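About Wendus

Wendus is a small company that repairs, refits and restrings window blinds, shades and awnings. We work on what people already own. Most of our customers are households, and the rest are schools, libraries and a few offices with a lot of glass.

The company was started by Urszula Szczepańska and Benjamín Carrasco in a rented unit behind a tile store on Tadberg Street. They had both worked for a firm that sold new blinds, and part of the job was hauling the old ones to the dump. Many of those had nothing wrong with them except a frayed cord or a cracked tilt gear.

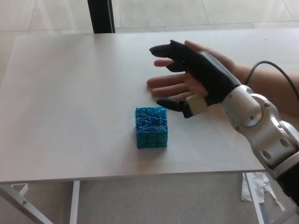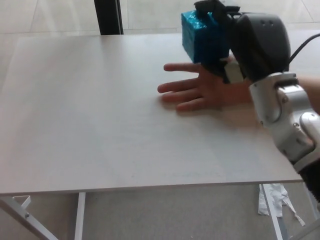 A hand at the table, both times. The small blue cube is in the first picture.

What we do

Restringing is the largest part of the work. A horizontal blind comes in with a broken lift cord or worn ladder tape, and we take it down to the slats, wash them, replace the cord and put it back together. Pleated and cellular shades get the same treatment when the fabric is sound. When it isn't, we say so before charging anything beyond the inspection fee.

We also replace tilt mechanisms, cord locks, end caps, brackets and roller springs. Some of the older parts are no longer made. We keep a stock of used ones taken from blinds that customers have given up on, sorted by maker and headrail size. At the last stock check there were 1,506 of them on the shelves. If you are looking for an odd bracket, send a photo with a ruler next to it and we will look.

Awnings are seasonal. We take them down in the fall, patch or resew the cloth, oil the arms and put them back up in spring. The awning book usually fills by the end of February.

We do not sell new blinds. If yours can't be fixed, we will give you the measurements and you can buy a replacement wherever you like.

How the shop started out

For the first two years it was only the two founders and a van. Benjamín drove and did the installs, and Urszula did the bench work and answered the phone. The first large job was a middle school where 43 classroom blinds had been left hanging crooked after a window replacement. They did it over one summer break, carrying the blinds out a floor at a time. The school still sends us work, mostly slats that students have bent.

We took over the next unit when the upholstery shop, Jonel, moved out. Jonel left behind two cutting tables and an industrial sewing machine, and we bought all three. The sewing machine is the reason we do awnings. Before that we had been turning them away, and there was no other place in town to send people.

Who works here

There are 6 of us now, counting the founders.

Urszula Szczepańska runs the bench and sets the prices. She does most of the older wooden blinds herself, including the ones with cloth tapes, and she trains anyone new.

Benjamín Carrasco handles home visits, measuring and installs. He is out of the shop most days until 3:30 p.m., so if you need him, call late in the afternoon.

Cecilia Akolgo does the sewing. She came to us from a company that made boat covers and she cuts all of our awning patches and shade fabric. She also takes on a few odd sewing jobs in winter when things are slow, such as porch swing cushions and grill covers. Ask first. She doesn't do clothing.

Naima Ait Brahim runs the front counter, the schedule and the books. Any email you send goes to her first.

Pui-shan Chou works on motorized shades. We did not touch these for a long time and used to send them back to the maker. She can replace most motors, battery packs and wall switches, and she will reprogram the remotes. Motors that are sealed at the factory still have to go back.

Our newest hire started in December as a bench trainee and is learning restringing on our own practice stock before working on customers' blinds.

How a repair works

Bring the blind in rolled or tied with the slats closed, and bring the brackets if you can get them off the wall. We write up a ticket at the counter. You will get a call with a price, and no work begins until you say yes.

Small repairs are done in the order they come in. Restringing takes longer in spring, when many people open up their windows and find the damage. If the room faces the street and you need something over the window in the meantime, we lend paper shades with adhesive tops. Please bring back the clips.

For jobs over ten windows we would rather come to you. Benjamín measures and tags each blind with the room and the position, and they go back up the same way. Mixed-up blinds are a common problem in older houses, where two windows that look alike can differ by half an inch.

Cords and children

Old blinds with looped cords are a strangling hazard for small children. When we restring a blind that has a loop, we ask who lives in the house and offer a cordless or short-cord conversion. For homes with young children we will not put a looped cord back on. A few customers have been annoyed by this. It is a shop rule and it applies to rentals too.

Materials and scrap

Aluminum slats that can't be reused go to the scrap yard. Wood slats in decent shape go in the bin by the door, and you can take what you like for plant markers or paint stirrers. Vinyl is harder. We save the longer pieces for parts, and the rest goes out with the trash for now.

We buy cord on 500-yard spools from a supplier called Ko and keep white, alabaster, tan and dark brown on hand. Other colors can be ordered, but you would need to take enough for the whole blind plus one spare length.

Visiting

The counter entrance is at the side, past the tile store's loading door. There are two parking spaces marked with our name. If you have a long blind, pull up to the roll-up door and ring the bell, and one of us will help you carry it in. We close for the last week of December and reopen after New Year's.

Contact Wendus: front counter, Tadberg Street, side entrance | © Wendus. All rights reserved. | Back to top

Shares 6 | Comments 0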